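# Steinbach: Strickteile falten und ablegen

Stand: 10/10/2022

Sammlung kleiner Strickwaren, die flach auf den Tisch gelegt, glattgezogen, gefaltet und wieder weggelegt werden. Die Teile stammen aus einer Restekiste von Zomwood und aus privaten Beständen. Gepflegt wird die Liste von Elżbieta Gajewski, die Beschriftung der Ordner macht Ruwan Mondal.

## Umfang

- 50 Teile, davon 20 gestreift
- pro Teil 4 Durchgänge
- Größe: alles, was flach auf eine Tischplatte passt, keine Pullover für Erwachsene

## Ordner

- `teile/` – Liste mit Nummer, Farben, Bund ja/nein, Etikett ja/nein
- `faltung/` – Zielform je Teil
- `detow_alt/` – erste Runde vom September, andere Nummerierung, nicht mischen

## Ablauf

1. Teil mit dem Bund zur Tischkante auflegen.
2. Ränder glattziehen, Strick nicht dehnen.
3. Einmal längs, einmal quer falten.
4. Auf den Stapel legen, Etikett nach oben.

Teile ohne erkennbaren Bund liegen so, wie sie aus der Kiste kommen. Bei 10 Stück fehlt die Zielform noch, in der Liste steht dort `offen`.

## Farben und Etiketten

Die Farbspalte folgt der Reihenfolge, die Wovovano in der alten Liste benutzt hat: zuerst die Streifen, dann der Rand. Feine Abstufungen werden nicht unterschieden, Dunkelblau und Schwarz aber schon. Ein Teil mit Streifen in Rosa, Hellgrün und Dunkelblau und einem breiteren hellgrünen Rand wird als `rosa/gruen/blau, Rand gruen` eingetragen. Das kleine Etikett an der Kante gegenüber zählt als `Etikett ja`, der Text darauf wird nicht erfasst.

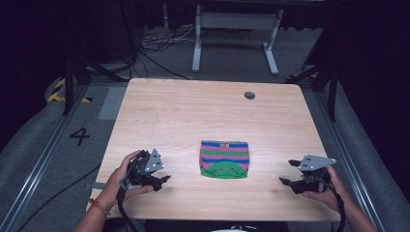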